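Drukmont Allotment and Garden Society
Minutes of the general meeting, April 2026

Chair: Yaowalak Rattanakul
Apologies: received from the usual people, and accepted.

1. Minutes of the last meeting
Agreed, after the word "shouted" under item 4 was changed to "said". The member concerned asked for it to be recorded that he has a carrying voice.

2. Water
The new meter has been read and the bill is £800. The chair reminded the meeting that a hose left running overnight is still running in the morning. Plot 51 said it was not their hose. The chair said she had not mentioned a plot. It was agreed that hoses will be allowed in the evenings only, until September, when it will presumably rain.

3. The hedge
The hedge along Emden Lane is now taller than the people who were going to cut it. One quote has come in, from Sitthichai Tree Care, for £1024 including taking the cuttings away. A cheaper offer from a member's nephew was discussed at length. The nephew does not own a ladder. Quote accepted, with two against.

4. Compost
There was a long discussion of what may go on the shared heap. Bread may not. Cooked food may not. Carpet was raised again and the answer is the same as last year. The sign will be repainted in larger letters, although it was felt that the size of the letters had never been the difficulty. 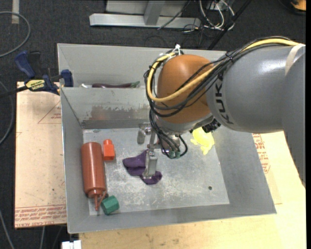 KUKA arm over the metal bin.

5. Summer show
Classes will be as before, with one change: "longest runner bean" will now be measured by the judge and not by the exhibitor. The Nendenau Cup has been found, in a shed, holding slug pellets. It will be washed. A proposal for a separate class for shop-bought compost growers was withdrawn once its author saw the faces of those present.

6. Plots and waiting list
3 plots are overgrown and letters will go out. One holder, who was present, explained that his is a wildflower meadow. The chair asked which wildflowers. He will report back.

7. Any other business
(a) The gate code will change at the end of the month. Please do not write the new one on the gate.
(b) Spare rhubarb is available by the tap. Members were urged to take some. Members were then urged again.
(c) A request for a cockerel was refused without a vote.

The meeting closed when the hall lights went off, the timer having been set by the badminton club. Next meeting in September, same place.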